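From Tennis Courts to the First Tee: a Talk With a Late Starter on the Divthorpe Tour

She played her first full round of golf at the age of 16, which in this sport is almost old. Before that it was tennis, every afternoon, on the two hard courts behind the school in Garkstead. Now she is in her second season on the Divthorpe Tour, the small professional circuit where many players try to earn a place on something bigger. She asked me to leave her name out of this article, because she prefers to be known when she has won something. I agreed.

We met on the terrace of the clubhouse at Usten, on a morning in March, when the greens were still closed for maintenance and only the practice range was open. She ordered tea and spoke slowly, thinking before each answer.

Learning late

I asked first what tennis gave her and what it took away. "It gave me legs," she said. "In tennis you learn to push from the ground, and in golf it is the same push. But it gave me also a very busy right wrist. My first coach said that I was hitting a forehand with a seven iron, and he was right. The ball went far and it went left."

The wrist needed two winters. During the first one she hit only half shots, never more than 80 meters, with her feet close together. She says it was so boring that she started to learn Spanish from recordings between the buckets of balls. In the second winter the full swing was allowed again, and in spring she went to the national amateur qualifying and missed it by one shot.

"I cried in the car, and then I ate a whole pizza," she told me. "But one shot! The year before I would miss it by fifteen."

Money and motels

The life on a small tour is not the life that people see on television. There are no courtesy cars, and most players carry their own bag. Last season she finished 3 times in the top ten and her prize money did not cover the entry fees. A part of the costs is paid by Hrubý, a family company that makes windows and doors, whose owner plays at the same club. In return she has their name on her sleeve and plays with their customers two afternoons per year.

"I like these afternoons," she said. "Most of them have never seen a ball which starts right and comes back. They ask me to do it again and again. Nobody on tour asks me this."

She shares rooms with another player, and they cook on the road. Her standard dinner is rice with eggs. When I asked if she is lonely, she looked toward the range for some time. "In tennis the other person is in front of you and you can be angry with her. In golf you walk four hours with two people and you are angry only with yourself. So it is a different kind of lonely. I had to get used to it." 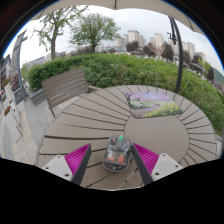 The short game

Her weak point is known to everybody who has played with her. She is long from the tee, the third longest on the tour last year by its own list, but from inside 50 meters she gives back what she has won. She does not hide from this subject.

"I did not grow up around a green. The other girls were chipping for ice cream when they were eight. I was hitting serves. So they have a feeling, and I have a technique. Under pressure, the feeling is better."

Since November she follows a new plan. Each morning starts with an hour of chips from bad lies, one ball only, and she must putt out each time as in a real round. She writes the results in a school notebook. On the last page before our meeting the number was 1079, and this is how many times she had finished the exercise since the plan began. Of the first hundred she saved par in 31. Of the last hundred it was 52.

Does she see it already on the course? "I don't know. I have not played a tournament yet this year. Ask me in June."

The ranking

At the end of last season she stood at place 1535 in the ranking that the tour uses for invitations. I expected that she would not like to talk about it, but she laughed. "My grandmother has this number on the refrigerator. She thinks it is my points."

Her goal for this year is modest: to make the cut in more than half of the starts and to play one event abroad. She has sent the application for a tournament in the south and is waiting for the answer. If it doesn't come, she will play a local match in Garkstead that weekend, with her old tennis coach as caddie. He has never carried a golf bag before, and he has already asked her if he is allowed to sit down.

The season begins at Usten in the second half of April, over 54 holes. Spectators may walk along the course without a ticket.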